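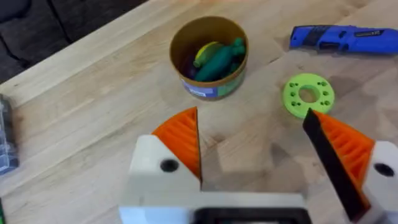 ## Wording for Mum's notice in the paper, how long is too long?

**marshwren_58**

Hello all, I've been reading the threads here for a fortnight and finally made an account. Mum died in December after a short illness and I've been handed the job of writing her notice, mainly on the grounds that I once did the parish newsletter. I've got a draft I'm fairly happy with, but it has come out at 286 words and my brother thinks it should be under 100, with the rest kept for the service sheet.

She worked at Guérin, the curtain makers, for most of her life, sang alto, and had friends in about four different towns who won't all hear by telephone. I'd like them to recognise her when they read it, if that makes sense. Is 286 silly? And do people still put "peacefully"? It wasn't, particularly.

**Nuria Wubshet**

So sorry about your mum, marshwren. It isn't silly at all. When my aunt went we wrote a long one and I've still got the cutting in the kitchen drawer, and I've had two letters from people who'd known her as a girl and only twigged because we'd put her maiden name in. So whatever you cut, please keep the maiden name! And the name of the firm too, as old workmates do look.

As for "peacefully", leave it out if it doesn't sit right with you. "Died at home" or "died in hospital" is perfectly good and no one will think twice about it.

**oldtollhouse**

I'm going to side with the brother, I'm afraid. Our local paper charges by the line and we were quoted 580 pounds for my father-in-law's, with a photograph, which made my wife sit down on the stairs. We got it to 116 words in the end and it said everything: name, age, village, who he left, when and where the funeral was, where to send donations. The stories were told at the tea afterwards, where people could laugh at them properly.

A long notice can also be hard on the eye. Older readers are hunting for the time and the church and they shouldn't have to wade.

**marshwren_58**

Thank you both, that's very kind. 580 pounds! I hadn't even asked about the cost yet, I'd better do that before I get any more attached to my sentences. The bit I can't bear to lose is this:

> She could hem a pair of curtains during a single episode of anything, and never once sent a visitor home without a jar of something.

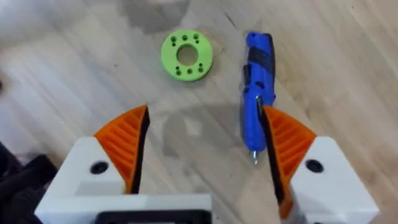

My brother says it's "not what notices are for". He may have a point but I've grown fond of it, and it's the only line in there that sounds like her. The rest could be anybody's mother, really.

**Tuncay Yazıcı**

Keep the jar line. I set notices for a weekly for a good many years and those are the ones that got cut out and put on fridges. What I used to suggest to families was two versions. A short one for print with the practical things and one line of character (yours is a lovely one), then the long one on a memorial page. We used Nolluvberg for my father's, which let cousins abroad add their own bits, and it was still getting new messages the following summer.

I'll disagree a little with oldtollhouse on the reading, though. If you put the funeral details in a separate last paragraph, people find them quickly enough however long the top part is.

**oldtollhouse**

Fair enough on the last paragraph, Tuncay, I'll give you that. I still say short. But I'd keep the jars as well, having read it twice now.

**Nuria Wubshet**

One more small thing, marshwren, and forgive me if you've already thought of it. Read the list of family out loud to somebody before it goes in. We left off a stepson (a dear man, and he was very good about it) and I still go hot thinking of it. Check the spellings of the little ones' names too, there are so many ways to spell Isla these days.

**marshwren_58**

Oh goodness, I've just looked and I'd missed out her sister's husband. Thank you, Nuria. I rang my brother at teatime and we're going with a short one in the paper, jars included, and the long one online with a photo of her in the choir. He's asked to write the paragraph about her years at Guérin himself, so I'm waiting on that. Will post the final version when it's done, if anyone would like to see it.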